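Robot open day at Cladinska

I got to the Cladinska open day in Furkville just after lunch, along with 46 other people, and it was a squeeze! The bit I'd come for was Wukuno, their simulated workroom, where a Franka Emika arm practises picking things up off a table -- a corkscrew, in our demo.
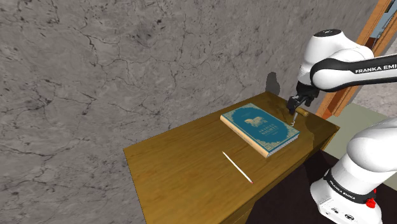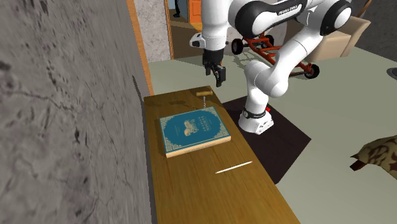

Brynjólfsdóttir wanted to know whether 2,000 practice runs on a screen would be any use once a real arm had to do the job, and didn't seem sold on the answer, which was that real trials start in January. I stayed for another go anyway (there were 5 demos in all, and decent biscuits). Doors open again next month, free entry.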